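Demonstrações em cozinha simulada: quantas por tarefa e como variar?

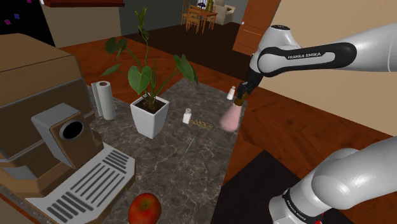
Página alterada pela última vez em agosto, às 18h40 · 3 respostas

Olá a todos! Comecei há pouco a juntar demonstrações em simulação para treinar uma política por imitação e estou completamente viciada (já sonho com bancadas de mármore). A tarefa é simples de dizer: o braço Franka leva o pincel até uma mancha amarela na bancada e passa as cerdas por cima. À volta ficam a máquina de café, o rolo de papel, o vaso, o saleiro e a maçã, e o braço não pode tocar em nada disso.

Teleopero com um comando de jogos e gravo tudo no Isemon, que guarda imagem, posições das juntas e abertura dos dedos. Os primeiros episódios correram lindamente, mas a política treinada com eles faz sempre o mesmo arco, esteja a mancha onde estiver. Se a desvio um pouco para o lado do vaso, o pincel vai parar ao sítio antigo.

As minhas dúvidas: devo mudar a posição da mancha em todos os episódios ou gravar blocos com a cena fixa? E o que faço às demonstrações em que hesitei a meio, apago ou aproveito?

pixel_e_canela

bancada_norte
Bem-vinda ao vício! O arco repetido é um clássico. Se a mancha esteve sempre no mesmo lugar, a rede não precisou da imagem para nada, bastou-lhe decorar as juntas.

Eu faria assim. Divide a zona livre da bancada numa grelha de 3 por 5 e sorteia a célula antes de cada episódio, com a rotação da mancha também ao acaso. Mexe na pose inicial do braço, nem que sejam uns graus em cada junta. Depois de isso estar a funcionar, começa a trocar a posição do saleiro e da maçã, e só no fim mexes na luz e nas texturas. Se mudares tudo de uma vez e o resultado piorar, vais passar o domingo inteiro à procura da causa (falo por experiência).

Grava quatro episódios por célula, treina, vê em que células falha e reforça só essas. É muito mais divertido do que gravar às cegas, porque a cada ronda vês o braço a ganhar território!

Quanto às hesitações: paragens longas, fora. Uma política que viu muitas pausas aprende a ficar parada, e depois nunca mais arranca. Já as correções são ouro. Se te desviaste da mancha e voltaste, guarda. São esses trechos que lhe ensinam a recuperar quando se engana. Eu até provoco desvios de propósito em alguns episódios.

E confirma que as imagens e as ações ficam com o mesmo carimbo de tempo. No Isemon há uma opção de sincronização nas definições de gravação que, na minha instalação, vinha desligada.

toca_a_gravar
usa o Skellon, tem aleatorização já feita. eu nem toco em nada

mmr_sim
Concordo com quase tudo o que disse bancada_norte, mas juntava uma câmara no pulso. No nosso projeto Murakami só tínhamos a vista geral e, quando o braço passava à frente do alvo, a política ficava às escuras justamente no momento do contacto. Com a segunda câmara o último troço do movimento melhorou logo, e foi uma alegria ver aquilo!

Reserva também posições que nunca entram no treino. Nós deixámos sete de fora e avaliávamos sempre nessas, com a mesma semente, para poder comparar versões. Sem isso é fácil convencermo-nos de que está tudo ótimo.

Sobre o Skellon: a aleatorização é boa, mas na versão que experimentei os objetos às vezes nasciam encostados uns aos outros e saltavam no primeiro instante. Convém deitar fora esses episódios antes de treinar. Se publicares os dados, avisa, que eu gostava de os experimentar com o nosso modelo.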